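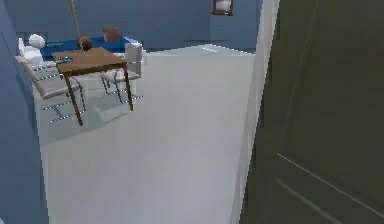

Rima Hourani wrote in again this morning to say that the back bedroom door at Braltcombe is still swinging open when it's left ajar, that the new hinge pins made no difference at all, and could we please look at it properly before her mother moves in.

Ticket reopened September 19, 2019
Status: In progress
Handled by: Norbert Magyar

Hello Rima,

Thank you for being so patient with us, and I'm sorry you had to write twice. I've read back through everything from August so you won't have to explain it all over again. As I understand it, the door latches fine and doesn't rub, but if you leave it partway it drifts open by itself, faster in the last stretch. You've tried oil (please don't add any more, it will only make it drift faster!) and Fiachra swapped the pins for you.

What you describe nearly always comes down to the hinges not sitting in one straight line, up and down. The house dates from 1992, and in houses of that age the frame has often leaned a little by now – nothing to worry about, but a door will find its way downhill. Could you hold a long level against the hinge side of the frame, first on the face and then on the inside edge, and let me know which way the bubble goes each time? A string with a weight on it will do just as well if you don't have a level.

Warmly,
Norbert

Reply from Rima Hourani

Hi Norbert, I borrowed a level from next door, the 1000 mm one. On the inside edge the bubble is dead center. On the face it's off, and the top of the frame leans into the room. I slid bits of card under the level until it read true and ended up with 3 mm. Is that a lot? Also, while I was down there I noticed one of the bottom hinge screws just goes round and round.

Reply from Norbert Magyar

That's a wonderful piece of measuring, and it explains a good deal. Three millimeters over that length is plenty to set a door moving. The loose screw isn't helping either, so let's do that first.

Wedge the door from underneath so it can't drop. Take out the spinning screw, pack the hole with a couple of wooden toothpicks and a little wood glue, snap them off flush and leave it overnight. Then put the screw back by hand, not with the drill.

After that, try the door again from halfway. If it still wanders, I'd like to move the top hinge over a touch on the frame, and that's really a job for one of us. Ifigeneia has done a great many of these and she can bring the chisels. No charge for the visit, it's the same repair as far as I'm concerned.

Reply from Rima Hourani

Screw is tight now, thank you! The door is slower but it still goes. I'd love to have Ifigeneia over, mornings are best. The side gate sticks, so tell her to give it a good push.

Internal note, N. Magyar

Visit requested, morning slot. Bring the short level and spare hinge screws. Gate sticks. Leave ticket open until Rima confirms.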